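Projects > Returns and Sorting > Carnville site > Progress report, July

Automated picking at the Carnville returns hall: second progress report to the Gudura fund

Work since the last report

The picking cell has now run on the day shift for the whole of the reporting period. It handled 3,119 items, all of them mixed household returns. The grant target for this stage was a working cell with trained staff on one shift, and we have met it. The evening shift still sorts by hand and will do so until the autumn.

The original plan had the arm fed by a conveyor. We dropped this in favour of single bins, which staff bring over and change themselves. It is slower, but the team can stop and start without waiting for the rest of the line. The gripper fingers were changed once, after the first set marked soft packaging. Pálfi made the replacements and fitted them on a Wednesday before the shift began.

Staff and jobs

No posts have been lost and none are planned to go. Hall staff used to spend most of the day bending over bins. They now take turns at three jobs: loading, checking what the arm has set aside, and grading. A turn at the cell lasts 55 minutes. We tried longer turns in the first month and people told us their attention went.

Grading is paid at the higher rate, and everyone who has finished the training gets it for the hours they do. Training takes 40 hours. Two people asked to stay on hand sorting and we have agreed to that for now – both are close to retirement and know the stock better than anyone.

Complaints of sore backs and shoulders are down in the shift book. Complaints about noise are up. The union representative has asked for a quieter air supply, and we have put this to Drunska, who look after the installation.

What the cell can and cannot do

Bins of boxed goods give little trouble. Mixed bins are harder, with long thin items and soft ones lying against each other and close to the walls.
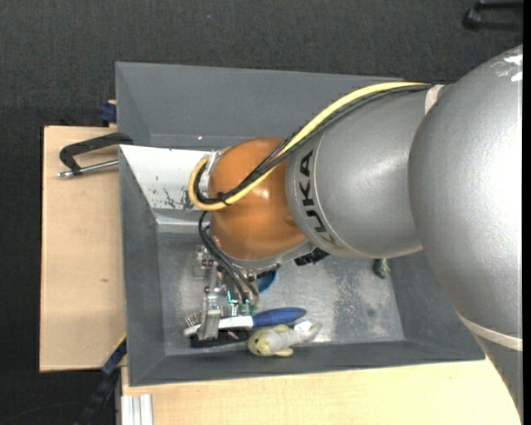
Loads of this sort still need a person nearby, and we have stopped describing the cell as unattended in our own paperwork. The rota now names one person per turn who may pause the arm and clear a bin by hand.

Spending and next steps

Spending is within budget apart from training cover, which is over by 200 pounds. We ask to move that sum from the unused conveyor line. Before the next report we will train the evening shift, agree the air supply work with Drunska and review the length of turns with staff.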